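La espera también se opera

En el hospital comarcal de Caltholm, la lista de espera para cirugía programada llegó a 2.000 pacientes en diciembre. Los quirófanos no estaban llenos. Lo que faltaba eran camas libres a primera hora y alguien que avisara a tiempo de las cancelaciones.

El centro atiende también a los vecinos de Dradham y Horgan, dos pueblos sin autobús directo. Muchos enfermos viajaban la tarde anterior, dormían ingresados y ocupaban una cama que otro necesitaba.

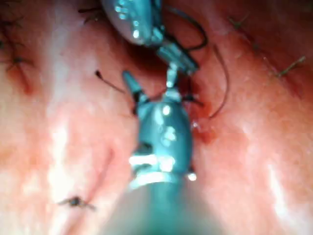 La dirección cambió tres cosas. Las consultas de anestesia pasaron a hacerse por teléfono cuando el caso lo permitía, las altas se firman antes de las 11 y cada viernes se llama a los pacientes de la semana siguiente. Si alguno no puede acudir, su hueco se ofrece al siguiente de la lista.

El sistema se copió de Harnoveck, una ciudad con un hospital de 400 camas que llevaba cuatro años aplicándolo. Allí el mayor obstáculo fue el transporte – una ambulancia compartida que salía tarde y volvía más tarde todavía.

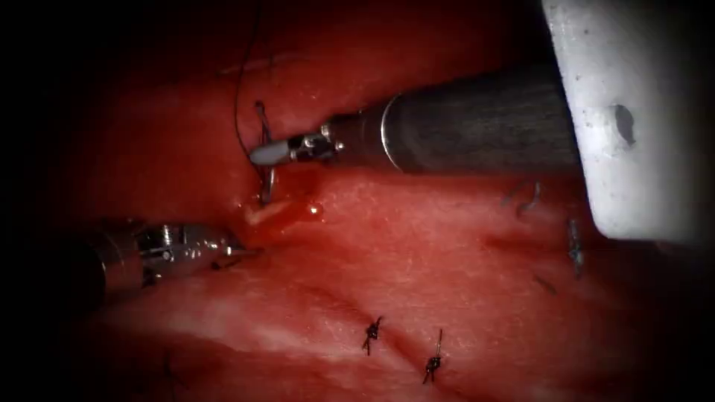
En Caltholm se contrató un microbús que sale a las seis de la mañana. Los familiares pueden subir si queda sitio. La asociación de pacientes pide ahora un segundo viaje de vuelta, a media tarde, y que la llamada del viernes incluya el nombre de la planta y la hora de ingreso. El hospital responderá por escrito.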